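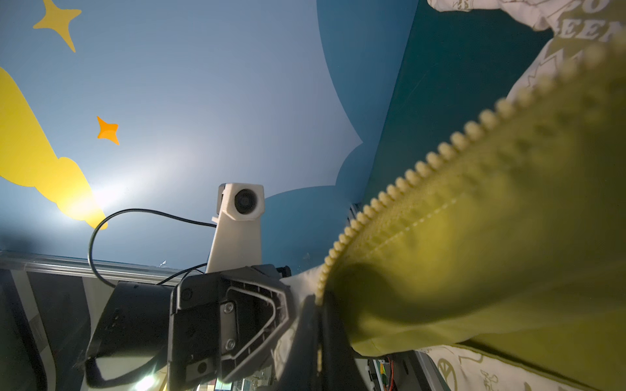 Stars on a blue wall.

The man who walks the guidebook

November 1, 2020
7 min read

The first thing he puts on the table is a bus timetable, folded into quarters and written over in pencil. It belongs to the Favero line, which runs up the valley from the railway station to Fendano, and he has crossed out most of the morning.

"That one doesn't go any more," he says. "That one goes if there's school. And that one leaves from the other side of the square, which is fine if you know."

For much of his working life he has been a checker for walking guides. Somebody else writes the chapters about history and flowers. He goes out afterwards and finds out whether the path is still there, what time the shop shuts and whether you can get a bed. His name is seldom printed in the books and he asked me to leave it out of this as well, saying that hut wardens get nervous when they know who is coming.

We met to talk about the Gurketti path, a mule track that leaves Fendano behind the church and crosses into the next valley. He has checked it in every season. I wanted to know what the job involves on an ordinary day.

"Mostly standing still," he says. "People imagine you're marching along. You walk for a bit, you get to a junction, and you stand there trying to be somebody who has never been there before. It's hard to do. Your feet know where to go. So I get the old text out and read it, and I do exactly what it says, even if I know it's wrong. Then I see where I end up."

Where he has ended up includes a quarry, a wedding and the back of a sawmill with a dog in it. The sawmill was his own fault. He had written "bear left at the trough" and the farmer had moved the trough.

"Never use a trough," he says. "I won't use benches either. I'll use a bridge, or a chapel if it's still got a roof. Streams are all right in spring. By the end of summer people are looking for a stream and they've crossed it without getting their boots damp."

Fendano is where the path begins, and he is fond of it without wanting to oversell it. There is one long street, a baker, a chemist and a river that makes a lot of noise for its size. The bridge has 1491 cut into the stone on the upstream side. He says the date is right for the lower courses and that the rest has been put back after floods more times than the parish has kept a record of.

"The book used to call it a perfect medieval bridge. I took out perfect. Then an editor took out medieval, so now it just says bridge, and people walk over it and don't look."

He eats at Bạch, a small Vietnamese place by the bus stop which opened in what had been a shoe shop. For two editions it was missing from the guide, as the writer felt that readers would want local food. He kept sending in the same note: it was open in the evening when everything else was shut, the soup was good, and the owners would fill a flask for the morning. It went in eventually, in the small print under "Also".

"If you've come off the last bus in the rain, you don't care what's typical," he says. "You want to know who's got a light on. And they've been there long enough now. The baker eats there. I'd call that local."

I asked him about walking times, which is what readers write in about more than anything else. The signposts at Fendano give one figure for the climb to the pass, the old edition gives another, and the walkers I had spoken to gave me several more.

He walks each section at least twice, he says, once in each direction, and takes his time with it. He stops for lunch but stops the watch too. He doesn't adjust for bad knees, and he doesn't adjust for people who run up mountains.

"The signs are done by a formula. So much height, so much distance. It's consistent, I'll give them that. Once you've done a day you know if you're faster or slower than the sign and you can work from there. I tell people to do the same with mine. If you were late to lunch, you'll be late to supper. Ring the hut."

The hut at Gurketti has 48 beds, most of them in long rows under the roof. In a normal summer it fills up. This year the wardens took out every other mattress and asked people to bring their own sleeping bags, and some nights there were more hens than guests. He went up in September to see how it was working. Supper was in two sittings and you had to say beforehand which one you wanted.

"I liked it, to tell you the truth, and I felt bad about liking it. It was quiet. I slept. But they can't live on that. The warden was going through the gas bill at the table."

He would not be drawn on whether the hut will open as usual next year. The new edition was due in February and has been put back, and he has been told to hold on to his notes. They are in a box file under the stairs, section by section. He thinks half the bus times will have changed again before anything is printed.

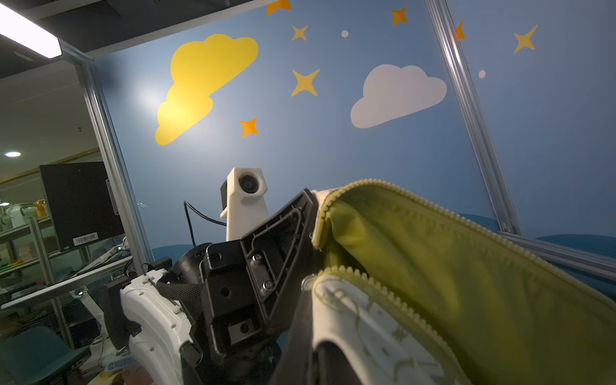

The part of the walk he talks about most is the early start. To get over the pass and down to the far road in time for the afternoon bus, you need to be out of the hut well before it gets light, and the guide has always said so in one flat sentence. He would like it to say more. The first stretch is level and easy, and in his view it is the best place on the whole route to see the sky properly. He had the wrong idea of it for years, he says, having grown up with the sort you find on a child's wall: blue paint, a fat yellow cloud and a white one, and a few orange and pale yellow stars with four points each. "Then you go out there and it's all much smaller and there's far more of it. And it's cold. You want your gloves on before you go outside, because you won't find them afterwards."

He doesn't recommend head torches for that first stretch unless there is ice. The track is pale and wide enough for two mules, and once your eyes have settled you can see the edges. Higher up, where it starts to zigzag, he puts his on. There is a place where the outside of the path has slipped, and although the commune has put a chain along it, he noticed last time that the lowest bolt was loose. He reported it at the town hall in Fendano and was given a form.

Did they mend it?

"I'll tell you when I've been back. I don't write down that a thing's been mended until I've had hold of it."

Going down the other side is less pleasant. There are loose stones, then a forestry road, then a long stretch of tarmac that the guide has tried several ways to avoid. One year the writer found a footpath through the woods on an old map and put it in without waiting for him. The path existed for the first part. He met a couple halfway along it with the book open, sitting on a log.

"They asked me if I knew the way. I said I was there to find out. They weren't very pleased, and I don't blame them."

So the tarmac is back. He says it's dull but you can't get lost on it, and there is a tap by the third bend. The bus stop is a pole outside a closed hotel. Favero doesn't run on that side, so a ticket bought in Fendano is no good, and the driver takes cash only and likes coins.

I asked what he carries. He listed it without having to think: the old text with the margins left wide, three pencils, a watch, a map, a second map in case the first one gets wet, cheese. He has a phone and uses it for the photographs of signposts, which the publisher wants. He doesn't use it to navigate. He has nothing against those who do, but he is checking a book, and the reader will have a book.

He has been asked if he minds that fewer people buy them now. He says he was asked the same thing when he started, and the fee has gone up since then, though not by much.

Towards the end I asked which part of the guide he would rewrite if they let him. He unfolded the timetable again and turned it over. On the back he had a sentence about the square in Fendano, with several words scratched out and put back in. It said that the first bus leaves from outside the chemist, that the shelter on the opposite side is for the school, and that you should stand where the driver can see you.

"That's taken me all week," he said. "I might lose 'opposite'."

Getting there: Favero buses meet the trains at the bottom of the valley on most days. Check the times at the station before you set out. Beds at Gurketti must be booked by telephone.

Related articles
Slow trains and where to sit on them
What to eat at a mountain hut
Walking with one small bag
A wet week on the canal
Reading a paper map in the wind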